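Réparer un poignet à câbles : plaidoyer pour l'établi lent

J'ai repris l'atelier partagé en octobre, après une longue interruption, avec un projet que plusieurs membres jugeaient déraisonnable : remettre en mouvement un poignet articulé à câbles, monté sur une petite base motorisée que nous appelons Tamihana. Je voudrais défendre ici ce genre de projet, et surtout la manière de le conduire, sans électronique nouvelle tant que la mécanique n'est pas comprise.

Dans les ateliers amateurs, on fait aujourd'hui beaucoup de robots de la même façon. On imprime un bras, on place un servomoteur dans chaque articulation, on charge une bibliothèque et on obtient une démonstration en un week-end. Je n'ai rien contre. J'ai appris comme cela, et mon premier bras, Graken, tient encore debout sur une étagère au-dessus de la perceuse. Mais un bras de ce type enseigne surtout à brancher des servomoteurs. Quand il tremble, on change un paramètre. Quand il force, on achète le modèle au-dessus. La question de savoir comment un effort passe d'un point à un autre ne se pose presque jamais.

Avec des câbles, elle se pose dès la première heure. Le moteur est loin de la mâchoire, et tout ce qui se trouve entre les deux compte : le rayon des poulies, le frottement, l'ordre dans lequel on a tendu les brins. J'ai passé 2 soirées entières à chercher un jeu que j'attribuais au codeur. Il venait d'un tambour mal serré à l'arrière, et je l'aurais trouvé en dix minutes si j'avais commencé par débrancher l'alimentation et tourner les axes à la main.

C'est la règle que je propose à tous ceux qui viennent me voir : faire bouger d'abord sans courant. Si le mécanisme accroche sous les doigts, il accrochera sous le moteur, avec plus de force et moins d'avertissement. On marque les positions au feutre, on note la course dans un cahier, on recommence. Le logiciel peut attendre.

La taille des pièces impose d'ailleurs ce rythme. Sur un poignet pareil, les câbles suivent les articulations de très près, et une vis trop engagée suffit à changer la tension de tout un côté. J'ai fini par travailler à la loupe, avec une lampe basse et un fond clair.
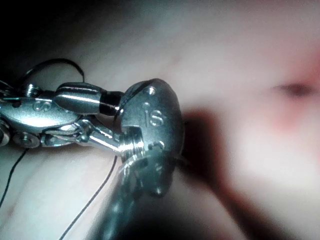 La mâchoire et les articulations du poignet, avec les câbles tressés sur le côté inférieur.

On m'oppose deux arguments, et les deux méritent une réponse.

Le premier est le coût. Le total du projet, d'après mon cahier, s'élève à 647 euros, dont 103 pour le câble et les embouts, que j'ai dû commander deux fois à cause d'une erreur de diamètre. C'est beaucoup pour un mécanisme qui, à la fin, ouvre et ferme une mâchoire. Un kit ordinaire aurait fait bien davantage de mouvements pour moins d'argent. Je réponds que le prix d'un kit ne comprend pas ce que l'on n'y apprend pas. La réponse est un peu facile, je le reconnais, et elle ne console pas celui qui n'a pas les 647 euros. Pour celui-là, je conseille de commencer avec du fil de pêche, deux poulies et une planche. Le principe est le même et la casse ne coûte rien.

Le second argument vient de Wiremu Hinds, avec qui je partage l'établi du fond et qui a monté Sivine, une table à deux axes très propre. Il pense que l'on perd son temps à entretenir une transmission capricieuse alors que des moteurs compacts existent. Pour une machine qui doit produire, il a raison. Sivine tourne toute la journée et il n'y touche plus. Mon poignet demande un contrôle de tension avant chaque séance, et je ne le laisserais pas fonctionner seul, même pendant un café.

Seulement, nous ne sommes pas une usine. Un atelier partagé n'a aucune obligation de rendement, et je trouve curieux que nous importions si volontiers les critères de gens qui en ont une. Wultetti, notre association, s'est installée dans ces locaux pour que des personnes sans machines puissent en utiliser et en ouvrir quelques-unes. Ouvrir une machine prend du temps. Il faut accepter que l'établi soit occupé pendant des semaines par un objet qui ne fait rien de spectaculaire, avec un carton posé devant pour demander qu'on ne le déplace pas.

Il y a aussi la question du partage des notes. Un code se copie, et c'est très bien. Un réglage mécanique se transmet mal : j'ai rempli des pages sur la tension des brins et je ne suis pas sûr qu'un autre puisse s'en servir sans avoir senti la résistance sous le pouce. Je le regrette. J'essaie maintenant de mesurer ce que je faisais au jugé, avec un petit peson accroché à la place de la charge. Au relevé 497, la dispersion restait trop large pour que j'ose publier un tableau. Je soupçonne le peson autant que le câble.

Je demande donc deux choses aux membres. D'abord, que l'on réserve un plateau aux projets longs, même modestes, même laids. Ensuite, que les séances d'initiation comportent une heure sans ordinateur, avec un mécanisme à démonter et à remonter — un vieux frein de vélo conviendrait, il y en a une caisse sous l'escalier.

Pour ma part, je reprends les relevés avec un autre peson et un câble neuf sur le brin de fermeture. Le cahier reste sur l'établi du fond, à côté de Tamihana, et on peut le consulter sans me demander.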